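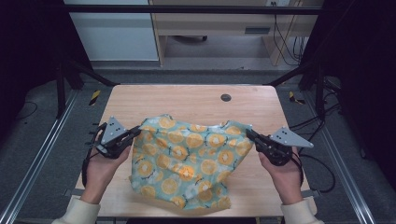
Citrus print, teal-green ground, top edge held up by the corners before the first fold.

Folding printed cotton so the creases stay out of the pattern

Reading time: 6 min

tealward
I have a run of printed cloths to fold for the shop shelf at Muromcombe, all in the orange slice print. They come out of the bag bunched up. My current method is to take the two upper corners, lift until the top edge is straight, lower the cloth onto the table and fold in half twice. The result is square enough, but the second crease is always soft and the stack leans by the time it reaches the height of the shelf divider.

Cloth is cotton, plain weave, 70 cm by 50 cm, hemmed on all sides. No starch. I am not ironing at this stage. What order of folds gives a flat stack?

hemline_b
Thirds on the long side first, then halves. Your thickness problem is the hems. With half and half, hems from opposite sides end up on top of each other at one corner, so you have eight layers of hem there and four layers of plain cloth in the middle of that block's far side. It leans toward the hems every time. Thirds move one short hem inward and break up the pile.

Also turn every second cloth in the stack by half a turn. That fixes most of the lean even if you keep the present fold.

tealward
The half turn I can do today. Thirds on 70 cm gives a bit over 23 cm per panel, and the shelf is 25 cm deep, so that fits. I will try it.

ostler_quay
I disagree with thirds for this print. It is dense and has no border, so there is nothing on the cloth to show you where the third falls. With halves you match edge to edge and the cloth measures itself. With thirds you are guessing, and the error shows on the front of the stack.

If you must do thirds, put two strips of masking tape on the table at the panel width and fold to the tape. Do not mark the cloth.

hemline_b
Tape is fine. A board is better. Cut card to the finished panel width, lay it on the cloth, fold both sides over it, slide it out. The Genholm folding board is sized for shirts and is too wide for this, so do not buy one. Any stiff card will do.

ostler_quay
A card adds two motions per cloth. For ten cloths that does not matter. For a full bag it does.

drift_and_selvage
How large is the run? That decides it.

tealward
113 cloths. Two of those are seconds and will be sold flat, so they do not need folding.

drift_and_selvage
Then I would use the card. I have folded napkins both ways and the time lost to the card is recovered by not redoing the bad ones. Swap the card when the edges go soft. I get about 50 cloths from a piece of mount board before that happens.

On the earlier step: the lift matters more than the fold. In your photo the top edge is straight but the lower part is still in loose folds on the table. If you lower it from that position you trap the wrinkles under the top half. Lift until the bottom hem is only just touching, then lower it away from you or toward you in one pass, keeping tension between the corners the whole way. The bottom hem lands first and the rest is drawn out flat behind it.

tealward
I have been lowering too early, yes. The table is at a fixed height and my arms get tired before the end of the bag, so the lift gets shorter as I go.

drift_and_selvage
Work in batches of eight. Flatten eight, one on top of another, then fold eight. You change posture between the two jobs and the flattened ones press each other while they wait.

ostler_quay
Agree with the batches. One addition: with a light table surface and a pale ground color it is hard to see whether the hem is lying straight. A dark mat under the cloth solves that. It also adds some grip. Smooth wood lets cotton slide when you pull the final fold tight.

pinfold_road
Has anybody mentioned grain? If the cloths were cut off grain they will never fold square, whichever way you do it. Test one: match two corners on the short side, hold them together and let the rest hang. If the two lower corners do not hang together, the cloth is skewed. Pull it gently on the opposite diagonal and test again.

hemline_b
That works on a cloth that was pulled out of shape in washing. It does not work on one that was cut crooked. The skew comes back as soon as it is washed again.

pinfold_road
The customer washes it. The shelf only has to look straight until then.

hemline_b
I do not think that is a good way to sell cloths, but it is a separate subject.

tealward
Tested six. Four hang true, two are slightly off on the diagonal and pulled square without much force. I will check the rest as they come out of the bag.

brinecote
Which side do you show on the shelf? With an all-over print of orange slices and small white flowers any panel will do for the front, so put the best fold there and let the hem side face the wall. The Brandão stripes were much worse for this, as every stripe had to line up down the front of the stack.

tealward
Folded edge to the front, hems to the back. The care label is sewn into a short hem, so I would like that to finish on the inside.

brinecote
Start with the label end facing up on your left, fold it in first, then bring the right third over it. The label is then covered before the final half fold.

ostler_quay
Until the customer opens it to look for the label and refolds it in halves.

tealward
Result after the first three batches. Thirds over card, then one half fold, alternate cloths turned. The finished size is a little over 23 cm by 25 cm, so depth is right at the limit of the shelf, and I now place the 23 cm side front to back. The lean is gone. The second crease is still softer than I want.

hemline_b
Weight them overnight. Flat board on top, a few books. Do not use anything with a rim or it will print a line into the top cloth.

drift_and_selvage
And leave the card out of the last fold. Several people I know leave it in and then wonder why the crease is round.

tealward
It was in. I will take it out and report back when the bag is finished.

Last post: Aug 6, 2019

Related threads
Storing table linen on open shelves
Istov linen blend: shrinkage after first wash
Mitered or straight hems on small cloths
Which mount board for folding cards?
Removing fold lines from dark cotton

Contact the moderators | Copyright remains with the individual posters | Back to top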